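Bredow Coffee Club: FAQ

When do you roast?
Twice a month. Orders in by 9am go in the next batch, anything later waits.

How much is postage?
Free over 2 bags. Otherwise it's on the checkout page.

Can I pause?
Yes, log in, hit pause. Takes a minute. No need to email us.

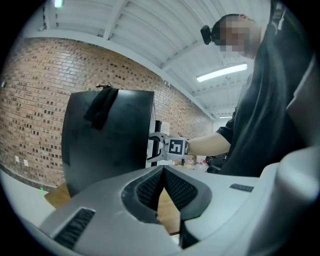
Tall and black, on the wooden table.

Whole beans or ground?
Either. Tell us what you brew with, in the notes box. Changed your mind? Write to Ingeborg before roasting day, she does the grinding list.

My bag hasn't come.
Give it five working days, then send us your order number (not your adress, we have that).

Do you do decaf?
Back in December. One kind only, sorry.

Gift subscriptions?
Yep, three or six months. Card included, handwriting is Henrik's so keep teh message short.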